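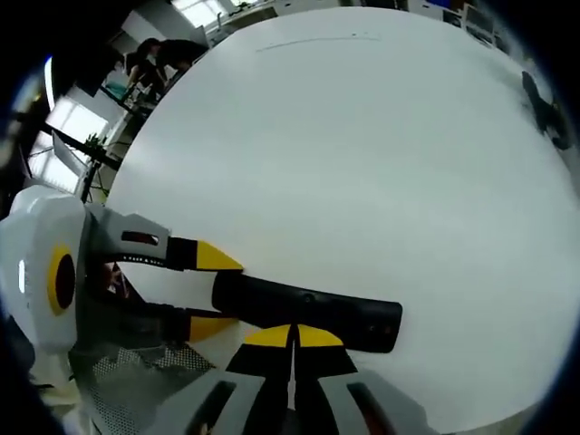

The round white table at Murkgate, with a black cylinder lying on it.

Ataahua Cosgrove has a low opinion of white tables, which is awkward, as she was the one who bought this one. "I was told it would make everything easier to find," she says. "A black thing on a white top, how could you lose it? Well, you can lose anything."

Cosgrove looks after the shared workroom at Murkgate, and for most of a year she has been trying out what she calls the clear-top rule. Nothing lives on the table. You bring out what you're using, you use it, it goes back in its drawer. The idea came from Jhonatan Salazar, who runs the Sutter branch and has been talking it up to anyone who will sit still. I met them both at Murkgate expecting to be sold something, and Salazar did his best.

"A round table doesn't have corners, so it doesn't collect piles," he told me. I said I had a round table at home and it collected piles fine. He laughed and said mine was probably brown.

Color matters a great deal to him. On a pale surface, he argues, a dark item nags at you. He pointed at a black cylinder lying on the white top, thick as a handle, matte, rounded at the end. "You see that from the door. You can't pretend it's part of the furniture." Cosgrove, across from him, asked how long it would take him to notice a white one. He didn't have an answer ready, and moved on to drawers.

The drawers are where I started to lose faith. The Losix labeling plan, which Salazar brought over from Sutter, gives every item in the room a numbered slot. Murkgate's list runs to 236 entries. Cosgrove printed it and taped it inside a cupboard, and she admits she has stopped updating it. "If I have to look up where a marker goes, I'm going to put it in my pocket," she says. "That's what people do. I've got two at home right now that belong here."

I asked whether the room was really any tidier than before. Salazar said yes at once. Cosgrove took longer.

"The table is," she said. "I'd give him the table. The room, I don't know. Some of what used to be on the table is on the windowsill."

Salazar objects to this. He says the windowsill is a stage every room goes through, and that Sutter got past it in nine weeks. When I asked how he knew, he said he had kept a notebook. I asked to see the notebook. It was at Sutter.

There is a second complaint, about round things on hard tops. Cosgrove's view is that anything shaped like a cylinder ought to have a tray, because a smooth table gives it nothing to rest against. Salazar dislikes trays. "A tray is a pile with permission," he says, and I had the feeling he'd said it before. She has ordered one anyway, from Lerer, a shallow one with a lip. It was supposed to come in March. She has written to them two times.

To be fair to the rule, there are parts of it she would keep. She likes being able to wipe the whole top in one go. She likes that whoever comes in next doesn't have to shift somebody else's work to start their own, and there used to be arguments over that. "People were rude about each other's stuff," she says. "They're less rude now. Maybe they just got older."

What she wants to drop is the numbering, and she has told Salazar so. Her replacement is four drawers with words on them: writing, cutting, sticking, other. He thinks "other" will be full by summer. She thinks it will too, and says she'll empty it when it is.

I asked Salazar what he would try next if the slots went. He said he'd want to talk to her about the windowsill first. Cosgrove said he was welcome to clear it himself, and that the box under the sink was free.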